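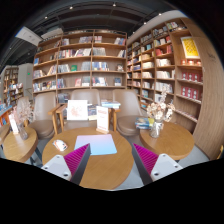

How many examples do you need before a robot can learn to pick something up off a table?

It depends on how different the examples are from each other. We planned on 1,000 and ended up with a lot less than that in usable form, and the part of our set that did the most good was the part with the most places in it, which wasn't the biggest part.

Project report, Majimbun group
Leokadia Górecki and Yoga Harahap
Handed in 2/12/21

What we set out to do

Our project is called Majimbun (Yoga came up with it, don't ask me, I just typed it on the form). We wanted to collect short demonstrations of a person picking up flat or small things with a hand-held gripper, then train a policy on them and see if it would work in a spot it had never seen. I'm Leokadia and I wrote most of this report. Yoga did the training code and wrote the part on labels, which I then messed with, so blame me for the tone.

The gripper is a two-finger tool you squeeze, with a wide camera on it. The fingers are white with magenta ridged pads on the inside. We liked the magenta a lot more than we expected to! It's easy to find in the video, so Yoga could get the finger opening straight from the color without putting any markers on.

Where we recorded

Our first batch was all from one bench in the lab at school. Same light, same gray wall, same everything. The policy trained on that batch was great on that bench and lost the minute we moved it to the next room over.

So we went out. The place we got the most from is Storkside, a bookstore with a reading area, and they let us work there before opening. It has round light-wood tables, beige armchairs with wooden arms, vases of dried flowers and shelves of books in pretty much every direction. For a camera that sees this wide, that's a ton of background, and there are little spotlights in the dark ceiling that show up as white dots. I'd worried it would be too busy. It was the best data we had.

The pale lavender-blue pad was our main object there. We'd start with it between the fingers in the view, go down, close, lift, put it back, stop. I left the sign cards standing on the table on purpose, and the little card with the orange printing too, so the policy would have to learn which thing to go for. On later takes I slid the pad closer to the signs, and those were harder than I thought they'd be. You really have to plan your way in with those fingers.

How a session went

We took turns, one holding the gripper and the other keeping the log. After 10 takes we swapped, because your wrist gets lazy and you start doing the same motion over and over. You don't notice it yourself. Yoga noticed it in mine from the plots, which was a little embarrassing - every approach came in from the left.

The log was a plain text file with the take number, object, start spot and keep or toss. We tossed a take if the fingers bumped the table hard, if a hand got in the way of the lens, or if the tracking jumped. Tracking was our biggest headache. On the lab bench it jumped all the time, I think on account of the blank wall. With all those book covers to hold on to, it hardly ever did.

Labels (mostly Yoga)

Each take got split into approach, grasp, lift and place. The script Zirna guesses the splits from the finger opening and then one of us fixes them by hand. Zirna was good on the grasp and bad on the end of the place, where it kept calling it early. Fixing those took nearly 8 hours and we'd budgeted 2. If we did it over, we'd hold still for a second at the end of every take so the script has something to find.

Training and what we saw

We trained on the lab batch alone, on Storkside alone, and on both, then tested in the study lounge in Brandis Hall, which wasn't in either batch. Lab alone mostly reached for the wrong spot. Storkside alone got to the object but often closed too soon. Both together was the best of them, though it still got confused by anything white standing near the target.

Things we'd change

More tables! Darker ones especially. We also only had two people holding the gripper, and we're close to the same height, so the camera nearly always came in at the same angle. In March we want to get some of the first-year students to do takes with no coaching from us, and Yoga wants to rewrite the end-of-place part of Zirna before then.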